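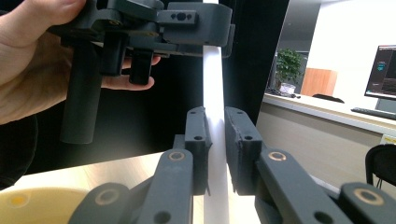
Unit 3: Good practice with hand-held grippers

Notes by Rimantas Vasiliauskas, Ivcombe

Read these before your first bench session in March. They cover handling only; the marking scheme is in a separate handout.

Before you start
Open and close the fingers fully, 5 times. Look at the pivots and the screws in the finger pads. If anything is loose, put the tool back on the rack and write it in the log.

During a task
Keep your free hand away from the linkage arms while they are moving. Grip thin or tapered parts between the flat faces of the pads. Squeeze only as hard as the part needs. If two grippers are in use, one person calls each handover and the other lets go last.

Records
Label every attempt, including drops. Do not delete the bad ones. A full set is 1,000 attempts per group, and last year's best group reached nearly that.

Reading for next time: Juška, chapter 11.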